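**Thread: what we changed in the bimanual pouring eval, and what the numbers look like now.** Longer than usual. Mute if you don't care about grasp labelling.

1/ Background for anyone new. The task is bottle and clear cup, two arms, one wrist camera each. The policy gets wrist images and joint state. No overhead view and no depth. Depth was dropped early as it returns mostly holes on clear plastic.

2/ The old protocol scored an episode at the end. Water in the cup, pass. Otherwise, fail. That gave us one bit per episode and no idea where the failures came from. Wagner Leite argued against it from the start and was right.

3/ The new protocol scores by phase: approach, first contact, stable hold, bring together, tilt, release. Each phase gets its own label from the wrist stream alone. The labeller doesn't see the joint log until after the labels are locked. 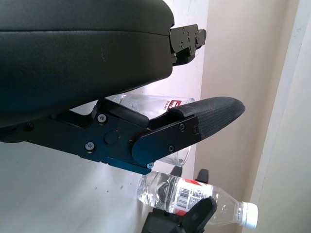

4/ Phase boundaries are harder to label than we expected, and most of the trouble is at first contact. The wrist camera looks along its own finger, so the finger covers the part of the object you most want to see. With the bottle you can manage. It has a barcode, a printed label and a white cap, and when it's lying on its side with the other gripper's jaws on either side of it, any labeller can tell you where it is. The clear vessel behind the finger has a small red label and a rim, and you work from those.

5/ So the labelling rule for the cup is written around the red label and the rim line. If neither can be found, the label for that moment is "unknown". Labellers are not allowed to infer it from the next few images. Simone Lopes wrote the rule and it fits on half a page.

6/ Dataset for this round: 415 episodes collected at the Pendstead bench, 224 of them labelled under the phase protocol. The rest have the old pass/fail score only and are held back for pretraining. They're not used in any result below.

7/ Every labelled episode was done by two labellers independently. Disagreements went to Gleice Evangelista, who saw both labels without names on them. Tilt and release had the best agreement. First contact on the cup had the worst, and it wasn't close.

8/ Method, short version. We train a small head on the wrist features to predict the phase, with "unknown" as its own class. The policy is conditioned on that prediction. When the head says unknown, the arm slows down and keeps closing at a fixed low rate until the class changes or a timeout fires.

9/ Earlier we tried masking the unknown moments out of the loss. This made things worse. The head became confident everywhere, including in the places where the human labellers had given up. Keeping unknown as a real class fixed the calibration without touching the architecture.
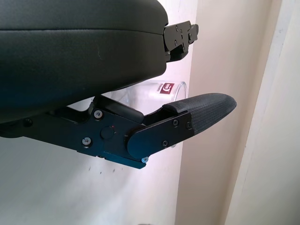 10/ The gain shows up almost entirely in the cup hold. The bottle hold was already fine and stayed fine. Bringing the two together improved slightly, which we put down to starting from a better hold. Tilt didn't move at all.

11/ What the cup failures used to look like: the finger closes too early, the pad catches the wall at an angle, the cup rotates, and the policy carries on as though it had a hold. With the slow close, the same early contact mostly settles into a usable grasp. It costs time, up to 2 seconds per attempt in our logs.

12/ Is that just the speed? Fair question, and Marcelino Marinho asked it first. We ran a control with the slow close applied always, without the phase head. The cup hold improved by a smaller amount and the bottle phases got worse, with more timeouts. So part of it is the speed, and part of it is knowing when to use it.

13/ Limits. One bench, one lighting setup, pale walls behind everything. A clear cup against a bright background is a hard case for vision, but it's the same hard case every time. We haven't tested against clutter or a dark surface. I'd expect the head to need new labels for both.

14/ Also, the red label is doing a lot of work. We ran a small batch with the label turned away from the camera and the unknown rate went up sharply. The policy still coped, but slowly. Anyone reporting results on transparent objects should state what's printed on them. We didn't in our last report and have now added it.

15/ Next: the same protocol at the Stollgate site, different walls, different labellers, in October. Adalberto Magalhães is setting up the cells. If first-contact agreement is as poor there, the rule is the problem. If it's better, we have to look at our own lighting.

16/ The labelling rule and the phase definitions will go up with the write-up. The episodes will follow once the joint logs have been cleaned. Questions about the control runs are best sent to Marcelino.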